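Andness Lending Library: LCD Writing Tablets
Frequently Asked Questions

Who may borrow a writing tablet?
Any holder of a Witosgate resident card may borrow up to two tablets at a time. Schools may reserve a set of 10 through the Cuypers Street branch.

How long is the loan period?
Tablets are lent for 11 days. One renewal is permitted if no other patron has placed a hold.

May I choose the frame color?
Frame colors vary and cannot be reserved. All tablets are lent on the same terms.

What may be used to write on the screen?
Patrons should use the stylus supplied with the tablet. Pens, pencils and markers are not permitted, as ink and graphite can mark the surface permanently.

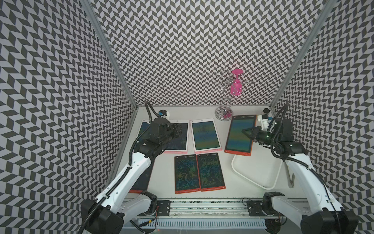 How should a tablet be cleaned before it is returned?
Wipe the screen and frame with a soft, dry cloth. Household sprays and alcohol wipes must not be used.

What happens if a stylus is lost?
Report the loss at the service desk when returning the tablet. A replacement will be issued from stock, and the loan record will be updated.

Effective October 30, 2026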